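Clendholm Starter Kit: learning a small language at the kitchen table

Posted June 2024

Quick one, kettle's on. I've had the Clendholm kit since April and people keep asking if it's worth it, so. Short version: yes, mostly. Long version after the pics. 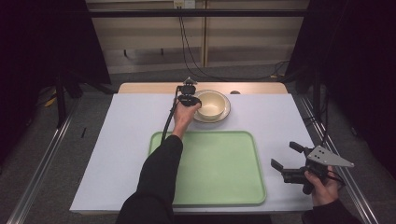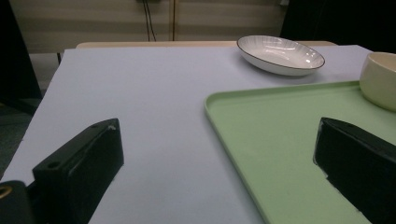
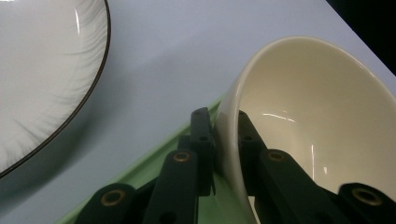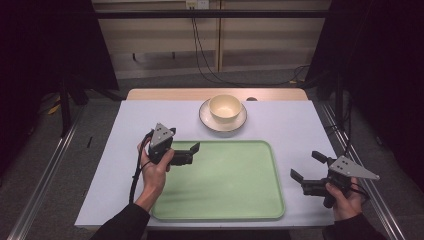
Background first. My grandmother's village had its own language, or dialect if you want to start a fight at a wedding. Maybe three hundred speakers left when I was a kid, fewer now. No school ever taught it. I picked up swear words, food words and a lullaby, and that was my lot until a cousin forwarded me the Clendholm link.

What you get: 2 workbooks, a box of cards, a login for the audio. The box says 3,005 words and I haven't checked, but it feels like a lot. Recordings are of older speakers at home, clocks ticking, dogs barking, one bloke who coughs through the whole unit on weather. Love it. Much better than the studio voices on the old Rultex tapes, which sounded like airport announcements.

Book one is great. Greetings, family, farm stuff, how to be rude about your neighbours. Short dialogues you'd really use. The grammar is tucked away at the back where it belongs. I did a unit most nights after tea and was putting together whole sentences by the end of week 6.

Book two, less great. Whole thing shifts to the spelling reform and which side the publisher is on (the Plesano side, if you follow that stuff). I don't mind a bit of history, and the chapter on kids being punished for speaking it in the schoolyard had me in tears. But forty pages on one accent mark? Come on. My grandmother never wrote a word of it in her life and she got her point across fine.

Cards are thin. Corners gone already. Colour coding is by verb group, except the greens and the blues are nearly the same colour, so good luck under a lamp. Somebody should of caught that.

The login. Ugh. Works on my laptop, kicks me off my phone every second time. Emailed them, got a nice reply, still kicks me off. Download the files while your in there and be done with it.

Compared with the Lozano course: Lozano is cheaper and tidier but it's all the coastal variety, and if your people came from up the hill it'll sound wrong to you. Clendholm at least gives both forms side by side. That sold me.

Not for total beginners on their own, I reckon. You want someone to talk at. I ring my aunt on the weekend and read her the dialogues and she laughs at my vowels, then corrects them, then tells me a story I've never heard before. Got three of those written down now, in whatever spelling I like.

Would I buy it again? Book one and the audio, yep, in a heartbeat. Book two I'd borrow. They don't sell them seperately, which is a pain.

Four stars. Would be four and a half with decent cards.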